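October, bench 2, started after lunch

Picked the Trododa tub back up. The heater swap is done and the shell has been full since yesterday evening, so there was no excuse left for putting off the overnight loss run. The brochure says the new foam package "holds heat like a thermos." I have owned thermoses. They don't need a 240-volt line.

Setup as follows. Shell filled to the upper skimmer mark, cover on, both straps buckled, circulation pump on low, heater locked out at the board. Logging from two probes, one at the footwell and one under the lip by the filter housing. The lip probe on the Gusmont we tested before this one read high for a whole run because it was touching the shell, so I hung this one on fishing line and checked it twice.

First result, for what it's worth: a drop of 4 degrees F overnight with the shop door shut. Not bad. Also not the number on the sales sheet, which gives no air temperature and no run time, so I can't say whether we missed it or whether there was ever anything to miss. I've asked Okafor's office for their test conditions. Past experience says I'll get the brochure again as a PDF.
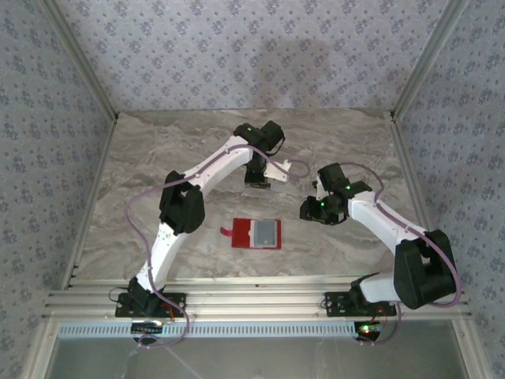
Two arms on the rail, floral wall behind.

Cover next. The hinge seam is where I think the heat goes. I laid a strip of tissue along it with the pump running and it lifted at the left end, near the strap, and stayed flat everywhere else. Could be the cover. Could be that the shell lip isn't level on that side. Put the straightedge on it and got a gap I could slide a business card into. Wrote it on the tape and photographed the tape.

Jets: the Lellunard pump is sold to us as quieter at full flow. It sounds the same to me. The meter wasn't charged, so "the same to me" is all that goes in the book today. Flow at the lounge seat feels weak next to the corner seat, and opening the diverter all the way doesn't change that much. I suspect the manifold, but I suspected the manifold last time and it was a kinked hose — look at the hose first.

One more gripe. The spec sheet lists 20 jets and a 2000 watt heater, and then the price page compares this model against one with a bigger heater as if warm-up would come out equal. It won't. If anyone from sales reads this, please take that line off before a customer does the math.

To do:
Repeat the loss run with the hinge seam taped.
Shim the left side and check the lip again.
Charge the sound meter.
Pull the access panel behind the lounge seat, trace the hose.
Ask again about test conditions, in writing.

Heater stays locked out until the second run is logged. Tag is on the breaker, please leave it there.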